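Medir el consumo en reposo sin engañarse

Llevo desde junio registrando el consumo en reposo de los aparatos de casa y ya tengo datos suficientes para corregir lo que escribí en la entrada anterior. El medidor es un Bavent de enchufe, con resolución de 0,1 W. Por debajo de 2 W la lectura oscila demasiado, así que descarto los valores instantáneos y uso la energía acumulada en 40 horas.

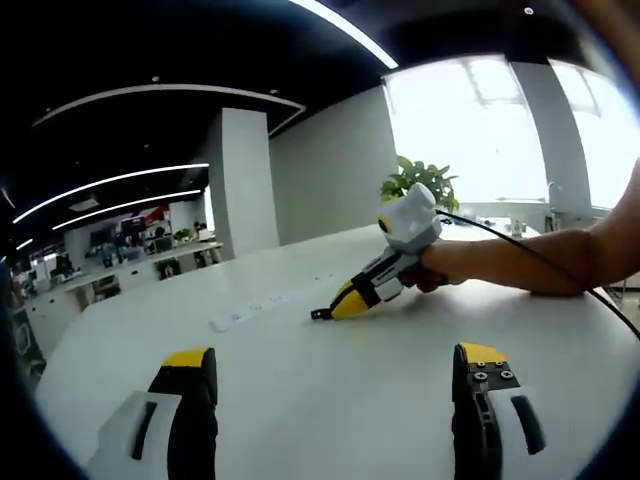

El segundo problema es el factor de potencia. Una fuente conmutada pequeña sin carga puede marcar 20 VA de potencia aparente y consumir una fracción de eso en vatios. El contador doméstico factura energía activa. El Danladi que usaba antes mostraba la aparente sin indicarlo, de ahí las cifras infladas que publiqué.

Con el método corregido, el conjunto de router, televisor y equipo de sonido suma 261 kWh al año. Casi todo corresponde al router y al amplificador Cusberg, que no tiene modo de espera real — el botón frontal solo silencia la salida.

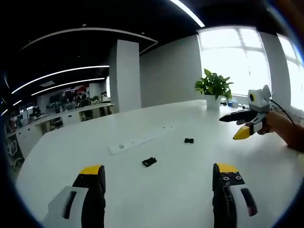
Para agrupar cargas conviene medir primero cada aparato por separado y luego el grupo completo. Si la suma no cuadra, suele faltar el consumo de la propia regleta, sobre todo si lleva piloto o protección contra sobretensiones. En una regleta larga empotrada en el tablero, como la blanca de esta mesa, mido la toma de pared que la alimenta y resto después el valor en vacío.

Queda pendiente el frigorífico, que exige otro intervalo de muestreo.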